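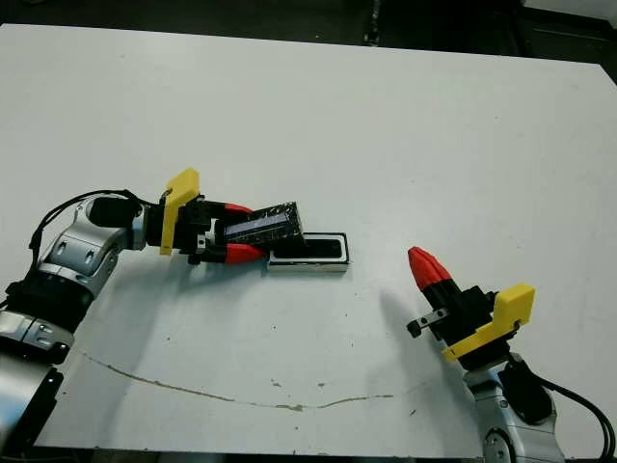

Ticket 493
Subject: Roster reminder emails arriving in bulk
Product: Metwally Rosters, hosted
Customer: Stindonska Bakery, Omau branch
Opened by: Rhun Griffiths
Assigned to: Silviu Preda
Opened: March 29, 2025
Priority: Low (set by system), High (set by Rhun, in capitals, in the notes)
Status: Resolved, watching

Reported problem

I have received 126 emails reminding me that I start at 4 am tomorrow. I know I start at 4 am. I wrote the roster. The first one came at 6.12 pm and they've been turning up in clumps ever since, and my phone has given up buzzing individually and now just hums. The rest of the crew got one each, as they should. I've logged out and back in, changed my notification setting to "weekly summary", and got a reminder confirming I'd changed it. – Rhun

Log

6.58 pm, Silviu
Picked up. I can see the reminders in the outgoing queue, all marked as sent by the 6 pm job. The job itself ran once, which is either good news or the opposite. Have paused reminders for Rhun's account only. The rest of Omau will still get theirs.

7.10 pm, Rhun
Another nine since you paused it.

7.14 pm, Silviu
Those would be ones already handed to the mail server. Please leave them unread if you can stand it, as I'd like the full headers from two of them. In your mail program it's under View, then Message Source. Paste the lot, including the part that looks like a cat walked on it.

7.31 pm, Rhun
Pasted. I've had dinner in the meantime. It was a sausage roll, in case the ticket needs it. 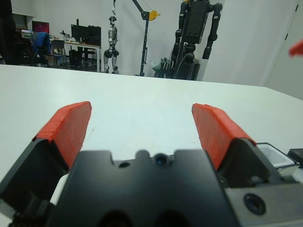 Red pads, white tabletop.

7.46 pm, Silviu
Headers are useful. Your address on file is the shared one, omau-early, and not your own. That mailbox has an auto-reply on it. The reply goes back to the reminders address, which treats any reply as a request to resend, so people who've lost their reminder can ask for it again. It's a thoughtful feature and I'd like a word with it.

7.52 pm, Rhun
Auto-reply was Foster. He set it up for the long weekend to say we're closed and to try the other shop. I thought it had been switched off. In May. Last May.

8.05 pm, Silviu
That would explain the wording. It's also why this only started tonight: your profile was moved to the shared address yesterday, according to the change history. Before that the auto-reply had no one to talk to.

8.09 pm, Rhun
Yesterday I tidied the contact list. I was quite pleased with it.
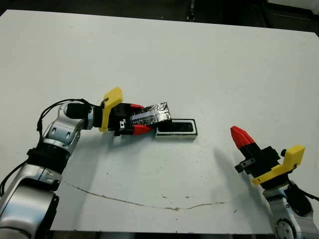

Fix applied

1. Auto-reply on omau-early turned off. Rhun did this from the mailbox settings, on the second go. The first go edited the message and saved it, so three bakers were briefly told that we're closed "asdf".
2. Rhun's profile pointed back at his own address. Shared address kept as a contact for the shop, with reminders unticked.
3. Outgoing queue cleared of 17 unsent copies.
4. Reminders for Rhun unpaused and one test sent at 8.40 pm. One arrived. We waited ten minutes out of superstition.

Left open on our side

The resend feature doesn't check whether a reply was written by a person. I've raised it with the developers and suggested a limit of one resend per shift. They've asked whether a customer would ever need two. I've referred them to Foster.

Rhun has asked for the emails to be deleted from his inbox. We can't reach into it from here. Searching for the subject line and selecting all will do it, but check that the real reminder for Monday isn't in the pile.
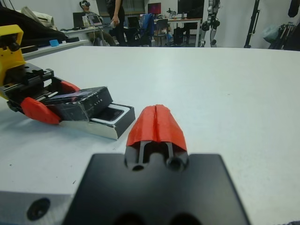 Will my staff's swap requests from tonight have been lost when the queue was cleared?

Swap requests sit in a separate queue and weren't touched. Any made this evening will be under Pending on the Omau roster, waiting for approval in the usual way.

9.02 pm, Rhun
Found two. Both want to swap out of the 4 am with me. Declined. Going to bed, phone in the kitchen drawer.

9.04 pm, Silviu
Setting to resolved. I'll look at the queue again after the 6 pm job tomorrow and close it then if it's quiet. Please don't reply to the closing email just to say thanks, as that reopens the ticket.

9.05 pm, Rhun
Thanks

9.05 pm, System
Ticket 493 reopened by customer.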